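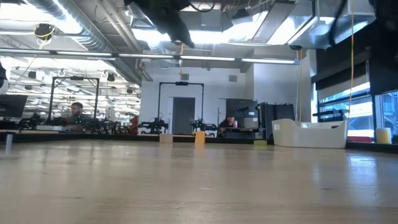
Blocks, a cup and a white bin on a light wooden table.

Keep the small library open

I came to Dranddale thirteen years ago with a good dictionary and a weak ear. I could read a contract but I could not understand the woman at the bakery. The place where I learned to listen was the branch library on Petkov Street, which the town now wants to close in March.

The argument of the town is simple. The main library is larger, it has more books, and the bus goes there. All this is correct. The branch has one room and 700 books on open shelves, and many of them are old. If a library is a store of books, then the branch is a poor store and we should close it.

But I did not go there for the books, or only a little. I went because I could walk there in my work shoes after my shift and sit among people who were not in a hurry. An old man read the newspaper half aloud, and from him I learned how the names of the streets are pronounced. Children did their homework and argued about fractions – I learned the fractions too, in English, which is a strange thing to learn at thirty-eight.

The main library is beautiful and I respect it. To go there I must plan. I must look at the bus times, and in winter I must think about coming home in the dark. A person who is tired doesn't plan. He stays in his kitchen, and after a year of this he knows nobody except the people he works with. 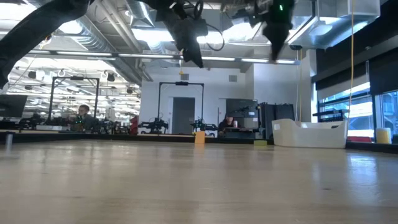 Would a weekly book van do the same job as the branch?
It would bring books to the neighborhood, but a reader can't sit down in a van for two hours and talk with the neighbors.

I have heard also that people can meet in the café at Posico. It is a pleasant café, and I have nothing against it. Still, in a café you have to buy something, and after one hour with an empty cup you begin to feel the eyes of the waiter. In the library I have never felt this.

The petition to keep the branch has 1375 names. The town answered that many signers do not hold a library card. I think this answer misses how the place is used. For my first two years I also had no card, and I was there almost every evening.

If money must be saved, let the branch open later in the day and stay open until eight. The mornings are quiet, and the evenings are when working people come. I would accept fewer new books. I would accept the old chairs, even the one near the radiator that leans to the left.

The council will take letters on this question until 18/09/2019. Mine is already in the box.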